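検索連動広告の指名キーワードに予算を割く慣行について

自社名で検索する利用者に広告を出すべきか。広告運用の現場で繰り返される問いだが、判断の前提となる数字の読み方が雑なまま、出稿の継続だけが決まっていることが多い。

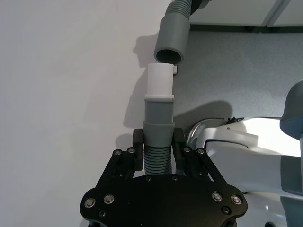 読者の一人からは、指名広告を止めれば競合に枠を取られるだけで、CPAが最も低い施策を削る理由が見当たらない、管理画面の数字を信じないなら何を根拠に配分を決めるのか、という反論が届いた。

反論の前半には条件付きで同意する。競合が自社名に入札している市場では、最上部の枠を空けることに費用が伴う。ただし、その費用がいくらかは測らなければ分からない。後半については立場が異なる。管理画面のCPAは、広告費を広告経由の成約数で割った値であり、広告がなければ失われていた成約の数を分母にしていない。社名を入力した利用者の大半は、広告の直下にある自然検索の結果からでも同じページに到達できる。この層の成約を広告の成果として計上すれば、CPAが低く出るのは当然である。

必要なのは増分の測定である。筆者が運用を見ている業務用ソフトの販売サイトWadenでは、指名広告を地域単位で停止する試験を19日間行った。停止地域と継続地域は、過去の指名検索数と成約数の推移が近いものを組にして選んだ。停止前、停止対象の地域で管理画面が指名広告の成果としていた成約は、同じ長さの期間で991件。これに対し、継続地域との差分から推定した、停止によって失われた成約はその一割に満たなかった。残りは自然検索の経路に移っただけで、サイト全体の成約数にはほとんど影響していない。

この結果を増分ベースで計算し直すと、指名広告のCPAは非指名の主要キーワード群を上回る。つまり社内で最も効率がよいとされていた施策が、実際には最も割高な部類に入っていた。

もっとも、同じ試験を通販サイトMekemauで行ったときの結果は逆だった。停止地域での成約の減少は明瞭で、試験は予定を切り上げて土曜日に終了した。原因の切り分けには時間を要したが、主な要因は二つと見ている。第一に、比較サイトのDeltgateがMekemauの名称に継続して入札しており、停止と同時に最上部へ繰り上がった。第二に、Mekemauの自然検索の一位はトップページではなく古い会社概要で、購入意図のある利用者の受け皿になっていなかった。前者は競合環境の問題、後者は自社サイトの問題である。後者を広告費で補い続けるのは、対症療法としても高くつく。

二つの事例が示すのは、指名広告の価値が一般論では決まらないということに尽きる。競合の入札の有無、自然検索における着地ページの質、ブランド名が一般名詞とどの程度重なるか。少なくともこの三点で増分は大きく変わる。他社の停止事例を引いて全面停止を主張する議論も、業界慣行を引いて継続を主張する議論も、根拠としては同程度に弱い。

代理店との契約形態にも触れておきたい。手数料が出稿額に連動し、評価指標が管理画面のCPAである場合、代理店には指名広告の比率を高める動機が二重に生じる。出稿額が増え、平均CPAは下がる。運用担当者の誠実さとは関係のない、報酬設計の帰結である。発注側が月次報告で最初に確認すべきは、指名と非指名が分けて集計されているかどうかだ。筆者が三月に見直したBhuiyanの報告書では、両者が一つの行に合算されていた。検索語句レポートを開くと、クリック2,887回のうち693回が社名またはその表記揺れによるものだった。合算された平均CPAは目標内に収まっていたが、非指名だけを取り出すと目標を超えていた。

拡張マッチや自動化キャンペーンの普及で、この分離は以前より難しくなっている。非指名のつもりで設定したキャンペーンが、社名を含む検索語句を拾って成果を積み上げる。除外キーワードに社名、略称、かな表記、誤記を登録し、定期的に語句レポートと突き合わせる作業は地味だが、これを省いた集計からは何も言えない。

試験の設計については、冒頭の反論にあった「何を根拠に」への答えを兼ねて、最低限の条件を記す。停止は一律ではなく地域または時間帯で分割する。評価はサイト全体の成約数で行い、広告経由の数値は参考にとどめる。期間中は価格改定、メール配信の大幅な変更、テレビ出稿を避ける。競合の表示状況は毎日、同じ時刻に記録する。成約数が少なく差を検出できない規模であれば、その旨を報告に書き、結論を出さない。差が検出できなかったことと、差がないことは別である。

反論の主が懸念する競合への流出も、この手順で測れる。流出が大きければ継続すればよく、その場合でも入札単価を下げる余地は残る。Wadenでは全面停止を採らず、Deltgateの広告が表示された地域に限って低い単価で出稿を続け、浮いた予算を非指名に移した。移した先の増分はまだ測定中で、次の試験は停止地域と継続地域を入れ替えて行う。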